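Everyone keeps telling me to buy a new computer. The ads say 3 years and it's done. I don't buy it, in either sense.
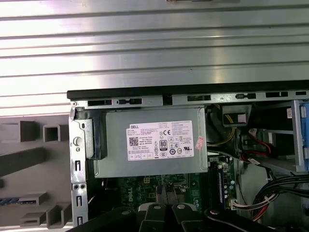
My last desktop went 90 months on Segers fans and luck. What slowed it down was software I never asked for.

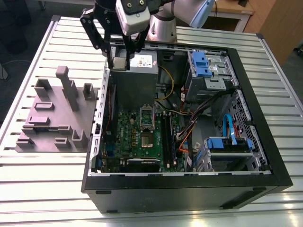
Side panel off, power supply at upper left.

Joris Hermans swears by the Pomlow cleanup app. I asked what it cleans. He wasn't sure, but he pays for it.
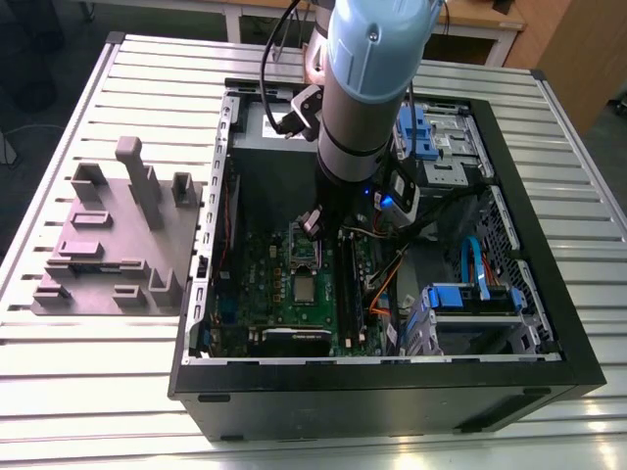 Then there's the "green" trade-in at Savholm. Where do the old ones go? I wrote in October and got 2 replies, both coupons.

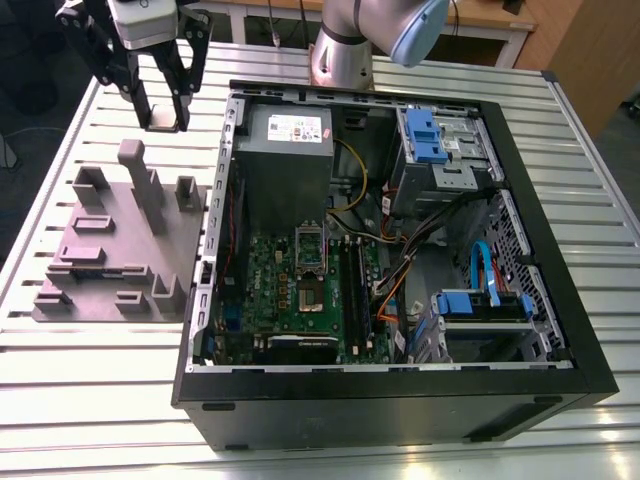 Yellow and black wires, green board.

I'm keeping mine another year.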